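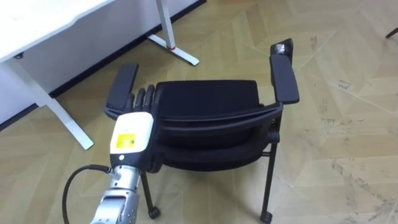
Why I Picked Study Noise

Print this page | E-mail this page

My project for Mrs. Ortner's research methods class started with an argument. My roommate Csenge Bognár can't read a single page without music on, and I can't get through a paragraph if there's so much as a humming fridge. We both get decent grades! So I wanted to know if background sound really changes how much people remember, or if we all just get used to our own habits.

I talked 20 people from my dorm in Vokdale into helping (thank you, everybody, I still owe some of you cookies). Each person read 2 short articles of 675 words, one in silence and one with coffee shop noise playing through headphones. Half of them got the silence first. After each article they wrote down everything they could remember, and I went through the pages with a list of main points and gave a score. That was a LOT of handwriting to read, and Norbert Somogyi, I am looking at you.

We use cookies to improve your visit. By staying on this site you accept our cookie policy.

My first plan was to use songs with lyrics, but Benedek Kocsis tried it out for me and ended up writing half a chorus into his answer, so I switched to the coffee shop recording. 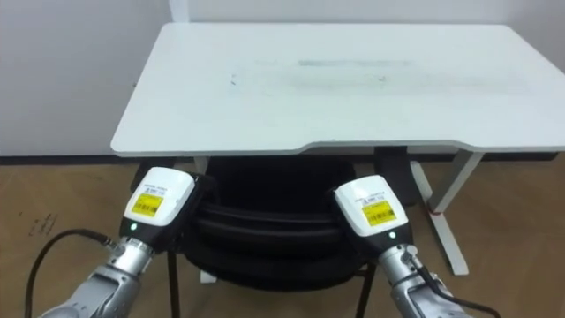 The recording had its own problem, a blender that goes off near the end, and I only noticed after the third reader jumped. I cut that part out and had those three do it over with a fresh article. It cost me an evening, but I would have felt weird leaving them in.

What I Found

Most people did a little better in silence, though the gap was smaller than I had guessed. The readers who told me they always study with noise did about the same both ways, and Csenge scored higher with the noise on, which I will be hearing about until July.

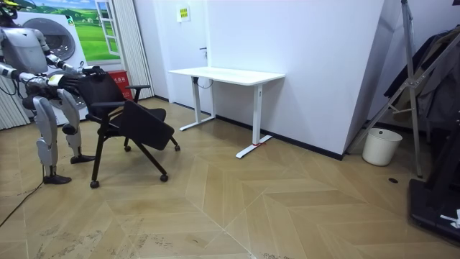 What I Would Change

I'd use more readers and I'd test everyone at the same time of day. Some of mine came by before breakfast and some after dinner, and the late ones were yawning before they sat down. I'd also try different volumes.

Related items
Do Flash Cards Beat Rereading?
Sleep and Spelling Scores in Clarneck
Silviu Cârstea: My Semester Without a Phone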